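Rules I Wrote for the Robot Bench (and Why I Love Them Now)

Posted 2019-03-06 by Trevor Gill

I have become the kind of person who gets excited about a rules document, and I'm fine with it.

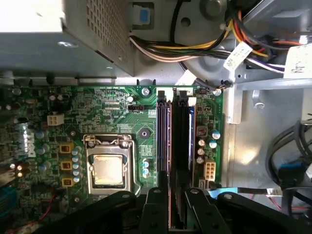
How the rule sheet got started

At Rasten we take apart old office desktops, and for the past while an arm has been doing the fiddly bits: memory first, then fan headers, then whatever else we feel brave enough to try. Most of our practice stock is Dell towers, which suits me, as the boards are laid out sensibly and I can find my way around them half asleep.

When we began there were no rules at all. You cleared a space, put the case on its side, hit run and hovered near the stop button. Then Anitha Venkataraman came over from the Oststead shop, watched us for a morning, and asked where our procedure was written down. It wasn't! She was very nice about it. By October we had a first draft, and it has been growing ever since.

What follows is the part that covers memory removal. If you do this sort of work, steal whatever you like.

Before the arm moves

Power cord out, and I mean out of the room's reach, hung on the hook by the door. We used to accept "switched off at the back." Then Todor Hoxha found one that somebody had switched on again to check a fan, and that was the end of that rule. After the cord comes out, press the front button and hold it for a bit.

The case gets clamped to the bench at both ends. A module can grip its slot harder than you'd expect, and a case that shifts a little will throw off every position you taught.

Cables are the big one. The bundle coming off the power supply in these machines is thick and springy, all yellow and red and orange and black, and it loves to wander back over the board once you turn away. The rule says to look again right before you start, from above, with the wrist camera. Thin single wires count too. They're easier to miss than the fat bundle and much easier to snag.

Latches are opened by a person. I argued against this one (I wanted the arm to do everything, obviously) and I lost. The sheet says both ends open, checked by eye, before anyone lets the fingers close. If you find a latch still clipped while the gripper is over the slot, you back the arm off to its parked position before your hand goes in. No leaning around it!

The approach

Fingers go down either side of the module, one to each side, and stop. We call this the straddle pause and it's my favorite thing in the whole document. The arm holds there until the operator has looked at the camera view and said "clear" out loud. Saying it out loud felt silly for the first week. Now I catch myself saying it when I park my car.

What you're looking for during the pause: is each finger clear of the capacitors next to the slots, is the module more or less centered in the gap, and is anything trapped underneath the body of the gripper? That last one is hard, as the gripper hides a good piece of the board from its own camera. Laimutė Juška wants a second camera on a side post made mandatory. I think she's right and it will probably be in the next version.

Then close gently, lift straight up, and stop on any resistance. No wiggling. People wiggle memory out by hand all the time and get away with it, but a wiggle from an arm is a different animal.

Gloves, straps and who's in charge

One operator per run, named on the log. Anybody in the room can call a stop, and the operator doesn't get to ask why until the arm is parked. Wrist strap on whenever your hands are in the case, even for the machines headed to scrap, so the habit sticks.

Rule 80 in our log book numbering (don't ask, Rasmus Bite set up the numbering) says any stop gets written down, however dull. I've read through 142 of those entries now and they're great reading if you're me. You can see people getting better at spotting cables.

Still arguing about

Whether the processor should be in scope. There's a lever, there's old thermal paste, and there's a socket I would hate to ruin on a good board. Rasmus says write the rules first and try it after. I say try it on one dead board with the arm at crawl speed and write as we go. We've agreed to send both drafts to Anitha, and I'll post whatever comes back.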